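Progress report to the Velisero fund: play kitchen and market corner, Rafferty Family Room

Prepared by Noreen Mac Mathúna
Period covered: spring through August

Summary

The grant was made for a market corner where children aged 2 to 4 can fill a basket, empty it, and learn the names of what goes in it. Most of the equipment is now chosen. The fruit baskets are the part furthest along and take up most of this report. The picture cards are behind schedule and the storage shelf has not been ordered.

Fruit and baskets

We asked two suppliers, Dirkik and Besten, for play fruit and compared what they sent. Besten's set came sooner but had very small grapes that pulled free from the stem, so we returned it. The set we kept is from Dirkik. The apples come in red and green, which the staff wanted for sorting by color, and the set also has orange fruit, a lemon and a bunch of purple grapes. We bought 20 pieces in the first order and will hold the second order until the room has used these for a full term.

For the basket itself we settled on an open weave in natural fiber with a tall handle. A solid basket would have been cheaper. The staff preferred one where a child can see what is inside from the side, without having to lean over the rim.
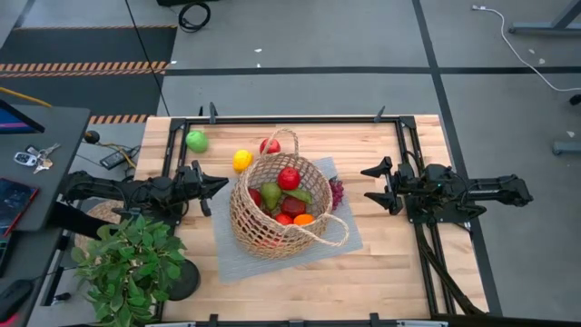
Each basket gets its own gray mat. The mat gives the children a place to bring the basket back to, and it keeps the fiber from rubbing on the wood. We tried a larger mat first, but it took up so much of the table that there was no room left to lay fruit out beside the basket. The smaller size is the one we will reorder.

We had planned to line the baskets with cotton. We dropped that item after the first trial, and the money has moved to the card budget. A lining hides the fruit at the bottom, and it would be one more thing to wash.

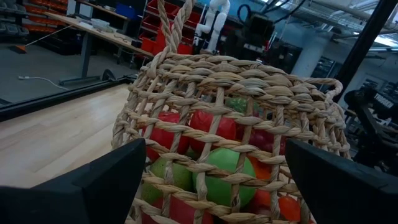

The open weave does have a drawback. Crumbs and fluff collect where the bands cross the ribs, and a cloth does not reach them. The cleaning routine now calls for a dry soft brush at the end of the day. The plastic fruit is washed in warm soapy water and left on a rack overnight. Fruit should not go back in the basket until it is fully dry, and I have added that line to the closing checklist — it was missing from the first version.

Activities

The staff have written 14 short activities for the corner. Most need only one basket and one mat. The ones in regular use are:

Fill the basket. Fruit starts on the table and goes in piece by piece, with the adult naming each one.
Find the red ones. The child takes out the red fruit and leaves the rest.
Tip and gather. The basket is emptied onto the table and the fruit is collected again.
One more on top. Children take turns adding a piece to a full basket.

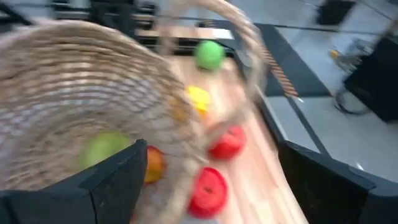 Tip and gather is the loudest of these and the one the children ask for again. Round fruit travels a long way on a bare table. We looked at adding a raised edge, but the quote from the joiner was more than the line allows, so staff will run this one on the rug when the group is large.

The color activities are less settled. The dark red fruit causes some disagreement, and the staff do not agree among themselves whether it should be called a tomato or a plum. The picture cards need one word per piece, so this has to be decided before printing. I would like it closed by the next report.

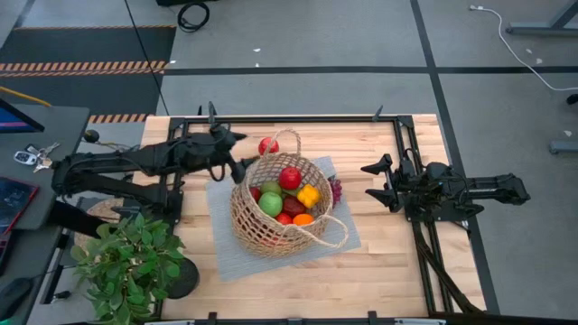
One more on top works best when the basket is nearly full and the last piece has to be set down with care near the handle. The four-year-olds manage it well. For the younger ones we take out several pieces first. The grapes are left on the mat for this activity, as they slide off and bring other pieces with them.

Spending

The fruit, baskets and mats are within the agreed amount. The card line will be fully used once the cotton money is counted in. The shelf line is untouched.

Next steps

Agree the fruit names and send the cards to print.
Get a second price for the shelf.
Order two spare baskets — the handles get the most wear, and I do not want the corner closed while we wait for a replacement.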